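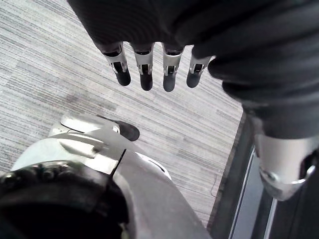 **Book 2, p. 13**

December 2021, Susdale workshop

Hands are back on after the cable rework. Both wrists now have the new sleeve liner, and the thumb cable on the left comes out on the inside of the collar, where it should have been from the start. Kwabena did the crimps. I redid one of them after a pull test and left the rest alone.

Checked with the arms hanging and nothing commanded:

- finger pins flush on both sides, no burrs I can feel
- left thumb clears the right fingers with the arms crossed low, but not by much. Need a soft limit there before anyone runs the two-hand script
- black fingertips pressed on dry, no glue yet. Edem wants to try a softer set first
- fabric at the right cuff still bunches over the outside finger. Hem it or clip it, I don't care which

Zeroed all joints twice. The second pass agreed with the first except for the right ring finger, which came back 2 degrees off. Same finger as in September. I put the offset in the config by hand and wrote it on the masking tape inside the lid of the Prindis box, so please don't rerun auto-zero without looking there.

Then on to grasping. We're using snack cans because they're light, they're all close to the same diameter, and a dented one costs almost nothing. Plan for the table runs is a tall can and a short container up at once, spaced well apart, so the planner has to pick by height.
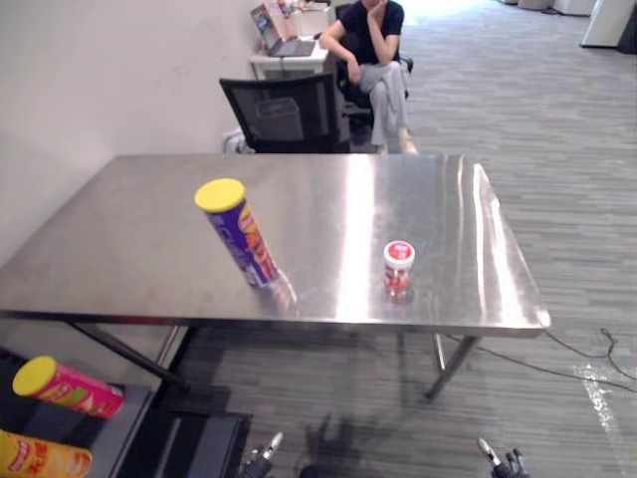

The steel top is still a problem for the depth camera. It sees the reflection of the can as more can, and the grasp point ends up too low. On the first few tries the right hand came in under the lid by a good margin and bumped the table edge. Daithí suggested a sheet of matte paper, which would fix it, but Flakness has the same kind of table and Indrek will be demoing there, so I'd like the software to cope. For now I crop everything below the fitted plane plus 5 mm. Crude, but the grasp point moved up to where I wanted it.

Results with the crop on, tall can only, right hand: 13 tries, nearly all of them held through the lift. The misses were both slow closes, where the index finger touched first and pushed the can over before the thumb got there. I think closing speed is the thing to change, and the approach angle is fine. Kekeli disagrees and wants the wrist rolled in a little more. We'll try hers first, as it's one line.

Short container not attempted. The preset opens too wide for it and the fingertips would hit the table before they closed. Needs its own preset.

Other notes:

- wrist camera feed drops if the laptop is also recording the head camera. Use the wired connection or turn one of them down
- the Ankrah driver board runs warm after long holds. Warm to the touch, no fault logged. Let it rest between sets
- battery read lower than expected at shutdown. Could be the gauge

To do:

- [ ] soft limit for left thumb (me)
- [ ] short preset (Kekeli)
- [ ] wrist roll change, repeat the same set of tries (Kekeli, me)
- [ ] hem the cuff (Edem)
- [ ] ask Indrek how high the Flakness table is – ours might be lower, and the reach limits depend on it

Logs are on the shared drive under the page number of this entry. The first run in the folder is from before the crop, ignore it.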